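About Vurnora

Home Classes Letters About Us Contact

Hi! I'm glad you clicked over here. Most people find us through the alphabet sheets (the free ones, under Letters) and never get as far as this page, so welcome.

Vurnora is a small handwriting school for grown-ups. We teach cursive, plain old printing, and a bit of italic for the folks who catch the bug and can't stop. I started it at my kitchen table with 2 students, one of them my neighbor, who wanted to write her own wedding invitations and had been told by her sister that her g's looked like fish hooks. They did, a little. She got all 138 envelopes done by July and I still have the spare one on my fridge.

I'd been an office manager for years before that. My own writing had gone completely to pieces – I couldn't read my grocery lists – and I went looking for a class and found plenty for second graders and nothing for me. So I bought a stack of old penmanship manuals and got to work at night after the dishes. It took me most of a winter to get a capital Q I could stand. 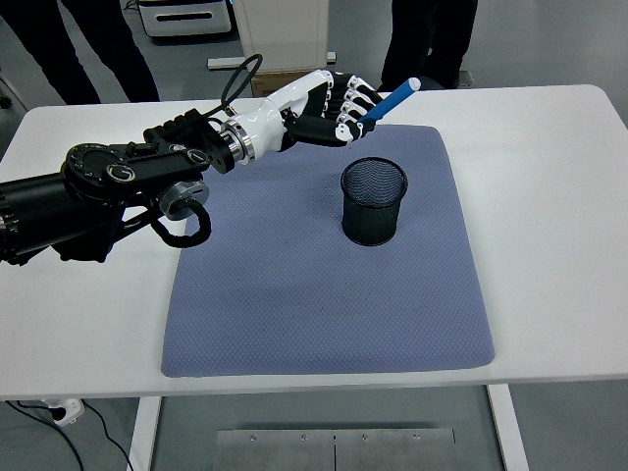 Page written by Sobia Paracha
Founder and Lead Teacher

People ask all the time what pen they should buy. Bring whatever you've got! A cheap ballpoint is fine for the first month, and if you press too hard (almost everybody does) we'll move you to a pencil for a while. Lefties are very welcome. Hakim Ginting teaches our left-handed group and he's a lefty himself, so he knows all about the smeared sleeve.

Classes run 5 weeks and meet at 6:30 in the evening, upstairs from the Dimitriou bakery. Yes, it smells amazing. There's a letter swap too, which Kirsty Sowerby looks after. You get matched with another student and you write to each other, real stamps and everything, for as long as you both feel like it. Last I checked the swap log we were at 2,181 letters, and I've read exactly none of them, because they're private.

We don't give grades or hand out certificates. I do keep everybody's first page, though, and you get it back on the last night. Some people laugh and some get a bit teary, and one man asked if he could burn his in the parking lot.

If you'd like to come sit in on a class before you sign up, just send a note through the Contact page. Or mail us one – we do write back, but give us a little time.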